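Quick one because I have to be out the door by 6 and the laundry isn't even in.

So. Learning to read at my age. Not English, obviously - Japanese. Started in February, on a whim, after Misaki Honda next door gave me a recipe card in her own handwriting and I couldn't read a single mark on it. She offered to translate. I said no, give me a couple months. Very big talk.

I am now deep in it and the recipe is still on the fridge, still mostly a mystery. I can read "salt." I can read "little."

What I've learned so far, in no order:

The first alphabet is fine. 45 or so minutes a night, a stack of index cards, you get there. The second alphabet is the same sounds again with pointier shapes and I resent it. Everyone online says do both in a week. Everyone online has no job.

Apps. I tried Pirix first. Too many fireworks. Every time I got one right the whole phone went off like a slot machine, and on the bus too. Sallia is calmer but it wanted me to say things out loud before it would let me go on. Also on the bus. Deleted. Back to paper cards, which cost me nothing and have coffee on them.

Writing by hand helps more then anything else. I fill a page with the same character and by the bottom it looks worse than at the top, but the next morning I know it.

My kid is learning letters and numbers at the same time so there are blocks all over this house and I keep stepping on somebody else's homework.

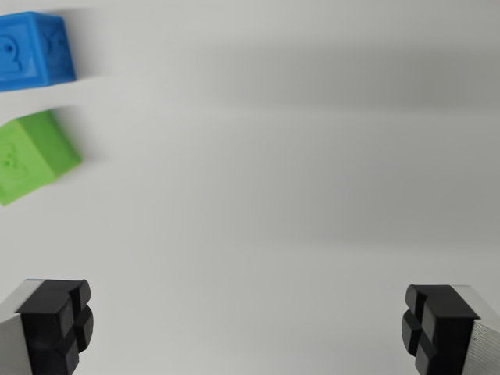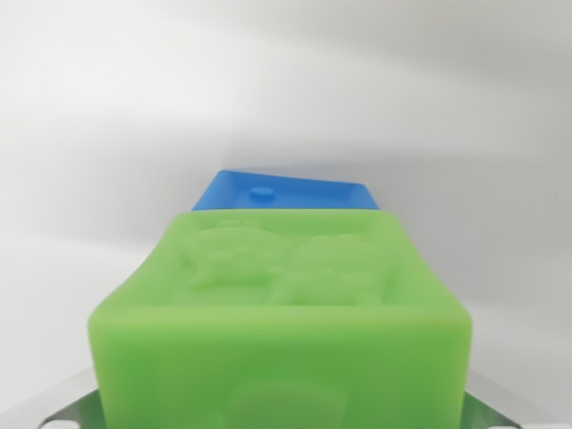
Anyway we do our practice together at the table now, before dinner. Kid does a row, I do a row. Kid is faster. Kid also gets stickers, I've asked about stickers and been told they are for children.

The thing I didn't expect is how tired it makes me. Reading English I don't see letters at all, just words, whoosh. Now I'm back to sounding out one shape at a time with my finger under it, and by the end of the line I forgot the beginning. Gave me a lot more patience for bedtime reading. We did one page on Tuesday and it took forever and I didn't sigh once. OK once.

Kanji - haven't really started. I have a list of 100 to know "first." I know maybe nine. Tree, I know tree. Two trees is woods, three trees is forest, that one made me happy for a whole afternoon. Then I turned the page and it all stopped making sense agian.

If anyone has a workbook with BIG squares, please tell me. The ones I bought are tiny and my pen is fat.

Ok laundry. More later, if I get past "salt."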